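Re: [demos-list] How many sweeping takes before we move on?

Posted to the list on 6th January

Hi all,

Happy new year, and sorry for the slow answer, I was off the grid for most of the break (the good kind of off the grid, with pie). Quoting the bit I'm replying to:

> We've now got 175 sweeping takes from our end and I'm wondering if
> we should stop there and go on to wiping tables. Replay looks fine
> to me for the most part. The thing I keep going back and forth on is
> the dustpan hand. It barely moves in a lot of the takes, so do we
> even need a marker on it? It would save us a cable and a lot of
> charging. Also, does anyone have a rule for what counts as a "bad"
> take? I've been throwing out everything where a piece gets missed
> and it hurts every time.

Okay, so taking these out of order!

Please keep the marker on the dustpan hand. I know it looks like it's just parked there, but the tilt is doing a ton of work. When we trained on broom-hand data only (this was back in March, on the old Plania setup), the policy learned a lovely sweeping stroke and then shoved everything right under the lip of the pan. Once we had both hands going in, it started dropping the front edge as the broom came closer, and that alone was worth the extra cable. So both cubes, both wrists, every take. I'd sooner have fewer takes with two hands than a mountain with one.

On missed pieces, oh no, please don't throw those out! I did the same thing for weeks and I wish I had them back. A take where a scrap gets left behind and the person goes back for it is about the most useful thing you can record, and we never have enough of them. What we do now is tag the take "retry" and leave the whole thing in, start to finish. The only takes I toss are ones where a cube drops out of view for a long stretch, or where somebody stops to talk in the middle (guilty, many times over).
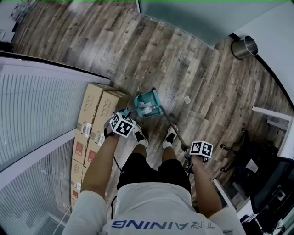
Trendness Home Skills Group, Demonstration Team

One scrap in the pan and another still on the floor beside it is exactly the sort of moment I mean. If you only keep the perfect runs, your model gets very little practice with a pan that already has something in it and more left to pick up. Ours used to treat the first piece in the pan as the finish line and just quit, which was funny the first time and then not so much.

A few other things while I'm at it. Look at your feet! I mean it, look at them in playback. Ours show up in loads of takes, and for a while I had everyone standing in the same spot in the same pose, so the model got weirdly attached to that one stance. Now we shuffle a step or two between takes and change which way we're facing. Same with the mess itself. Paper scraps are great because they're easy to see, but mix in other stuff if you can. We've been using dry cereal and bits of string, and string is a nightmare, so you may want to save it for a day when you're feeling patient.

As for the number, I'd keep going past 175, but not by doing more of the same in one room. Move to a different floor if you have one. We got a bigger jump from nine takes on a new floor than from the last big batch on the old one, and I've stopped arguing with that. Our total is sitting at 1,499 across all the sweeping sessions right now (yes, I'm going to do one more this afternoon, it's driving me nuts), and the rooms with the fewest takes are still where it falls over.

Oh, and one for whoever is keeping up the Flillier converter: it's still swapping left and right on any session where the cubes were put on before the recorder was started. Easy enough to fix by hand, but I'd check three or four of your older sessions before you train on them. If the dustpan hand is making big sweeping strokes in the plot, you've got the swapped version. I have a little script that flips them and I'm happy to send it over, it isn't pretty but it works.

Go ahead and start on wiping whenever you like, by the way, there's no reason to do these in order. Just leave the broom somewhere you'll trip over it so you remember to come back. And does anyone still have the Fankhauser wrist straps in the small size? We're down to our last pair and the regular ones slide around on me something awful.

Talk soon!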